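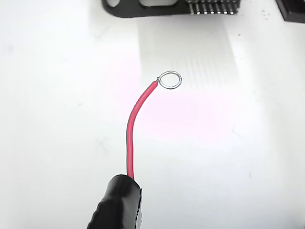
The wire that won't hold still

The controls lead at Jurkier has a theory about wire. "It's a liquid," she says. "It's a liquid that someone has talked into standing up for a minute."

She has spent two years at the company's Bramwell office writing software that gets a robot to handle short leads with a loop at one end, the sort of job a bored apprentice can do while eating a sandwich. The robot doesn't eat sandwiches. It has also, until fairly recently, been terrible at the job.

The planner is called Provon, a name she had no part in choosing. It started out treating each lead as a stiff little rod. "Very tidy. The maths was gorgeous," she says. "Then you'd pick up a real one and it would droop off to the side, and the planner would carry on driving the place where the tip ought to have been."

So the rod went. Provon now models the lead as a chain of 19 short segments and fits them to the camera view each time the grip changes. I ask why 19. "Because 20 missed the cycle time and I was too stubborn to go down to 18."

Perception was the sorer point. Coloured insulation is easy to find on a white bench. Bare metal is another matter, as it picks up every light in the room and throws it back at the camera. Early versions would find the loop, lose it, and then find it again with great confidence on a row of header pins. "Shiny, thin, roughly the right colour," she says. "I couldn't even be cross. It had followed its instructions to the letter."

The fix was dull, and she is fond of it. The software traces the insulation upward from the fingers, and is only allowed to look for metal where the colour stops. Her team labelled some 1,000 pictures by hand to teach it where that was. She did a good share of those herself, mostly in January, when the heating was out.

What about simulation? She makes a face. They have a simulator, and it's useful for checking that the arm won't punch the bench. "Our simulated wire is beautifully behaved. I'd hire it tomorrow."

A customer in Cleterholm wants the same code to run on leads 10 centimetres long, well past anything it was tuned for. She has told them it's possible, and has been regretting the word ever since. The longer leads sway after every move, and for now Provon's answer is to stop and wait for them to settle.

"Sales would like me to call that adaptive motion timing," she says. In the code, the function is still named just_wait.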